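The Keyboard

I should say straight away that I never meant to keep the keyboard. I only bought it because the man at the Lusham house clearance wouldn't sell me the lamp on its own, and the lamp was lovely (it has since died, but that's another story). So home I came on the bus with a lamp under one arm and a big black keyboard under the other, the full-size sort with the number pad on the end, and everybody getting on at Stedov Road had to squeeze round it.

I put it on the white table and forgot about it for 11 days. Then on the Sunday my laptop packed up halfway through a letter to my sister, and I thought, well, there's a perfectly good keyboard sitting there. I plugged it into the old computer, pulled up a chair and typed "Dear Ruth".

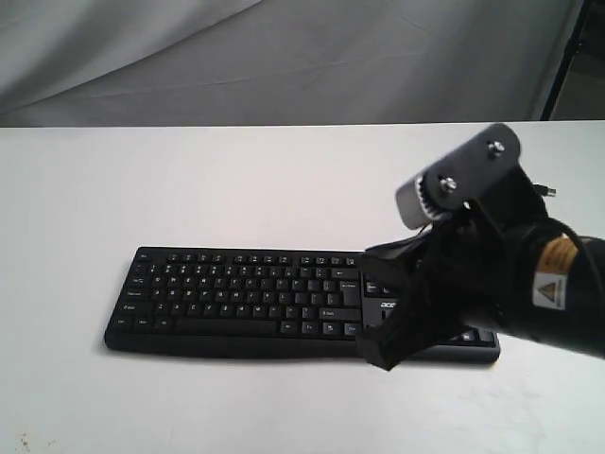 What came up on the screen was "Dear Elias".

I rubbed it out and tried again, slowly this time, one finger, looking at every key before I pressed it. D, E, A, R. Space. R - and up came the E, and the rest of him after it. I tried the shopping list next. Eggs, bread, washing-up liquid, all fine. I tried the names of everyone at work and they were fine too. It was only ever at the start of a letter that he turned up, as if the thing had written to him so many times it couldn't face writing to anybody else!

Now, a sensible person would have unplugged it. I made a pot of tea and wrote "Dear Elias" on purpose, just to see, and then I took my hands away. The cursor blinked for ages. Then the words started coming by themselves, ever so politely, with proper commas. It said the plums were early. It said the roof at Hadgu had been mended at last and that the bill was 455, which was daylight robbery, and was he eating? It said come home in August if you can, and if you can't, then write. After that it stopped, and there was a gap at the bottom where a name should have gone.

I sat there until the tea was stone cold. I'm not a crier as a rule, but I had a bit of a moment over those plums.

It took me most of the week to find him. The clearance man remembered a surname, and the surname led to a flat above the chemist's in Nukari Street, number 29, up more stairs than I'd have liked. I'd wrapped the keyboard in a bath towel, and by the second landing it had worked its way out at both ends. He was older than I'd pictured, in slippers, and he looked at the towel for a long time before he looked at me. Then he moved his newspapers over and let me put it down. 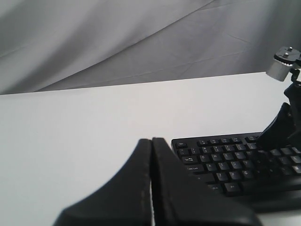 She always hit the Caps Lock by mistake, Elias Rawashdeh said, every single letter, half of it shouting at me and half of it not, and she never once went back to fix it. He pressed the key down and let it up again. He'd had 164 letters from her, he said, and he had answered nine.

I said there might be one more. I told him about the plums and the roof, and I'm afraid I told him about the daylight robbery as well, in a voice, which I hadn't planned on doing. He laughed so suddenly that he had to hold on to the table.

Then he asked whether I'd mind putting the kettle on, and I said of course I wouldn't. I took my time over it. I hunted about for the cups and let the water boil twice, and all the while I could hear him through the wall, typing with two fingers, stopping, and typing again.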